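Skarton bench notes, November, 2:50 pm

Long afternoon, but a pleasant one, and the kettle has been on twice. We're sorting out the snack things at last.
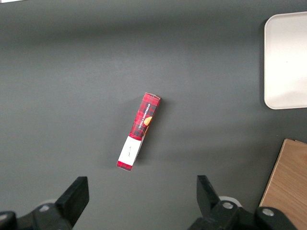 Shortbread is what I'd like to keep closest to hand, being the thing we all reach for. The vanilla one in the red and black plaid has a white panel on its face, so it's easy to pick out.

The little oak-grained cabinet has one drawer, empty for now, on a thin black wire handle. 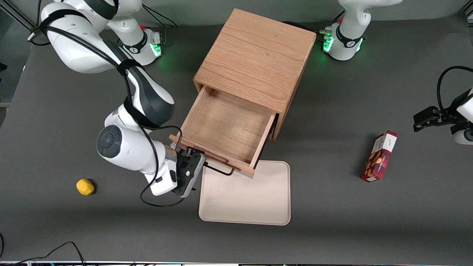 Horgan thinks biscuits go soft in a drawer and would prefer a tin. Will try both.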